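About us

Prakton is a small workshop in Flerbridge that sets up, looks after and repairs two-arm robot cells. We began with one bench and one customer. Today there are seven of us, and most of our week goes to machines which were already built by somebody else and need a patient hand.

The founder is Ayman Hamdy, who came to Canada as a maintenance fitter and still prefers a hex key to a meeting. Driss Benmoussa joined him later for the wiring and the control side. Between them they have opened a great many shoulder joints.

Our own cell is called Dramen. We keep it in the back of the workshop, and every method we offer to a customer is tried there first. It works on soft goods, mainly cloth, which are hard on a machine in a quiet way.

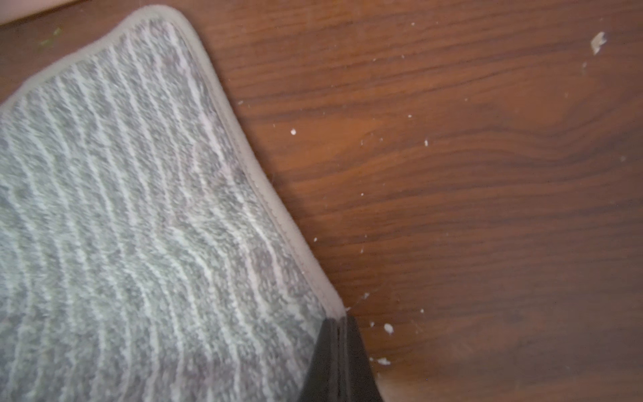 Lint is the first thing we ask about when a customer calls. It goes into the finger joints, it sits on the lens, and after some weeks the gripper closes a little short and the operator believes the motor is tired. Usually the motor is fine. We take off the fingers, brush the slides, wipe the lens with a dry cloth and check the closing force again. This takes 25 minutes if the screws are in good condition.

The fingertips themselves are wearing parts. We look at the colour and the surface of the tip at each visit, and we change both fingers of a gripper together – one new and one old finger will never meet properly.
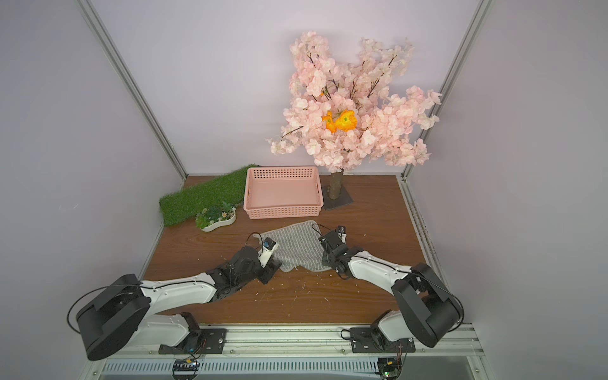 Page last changed: June

Cables are the second subject. A cable that trails along an arm must have enough slack for the farthest reach, but it should not catch on the work or on the other arm. Driss moves each arm slowly through its full travel with the power limited, and he watches only the cable. After this he tightens the mounting brackets on the front rail, marks the bolts with paint and runs the cell for 100 cycles before we sign the sheet.

We also service cells for Benkirane, our longest customer, with a visit every 2 months. New customers are welcome to come and see Dramen with the covers open. Please write to the workshop first, and tell us the make of the arms and what material they are handling.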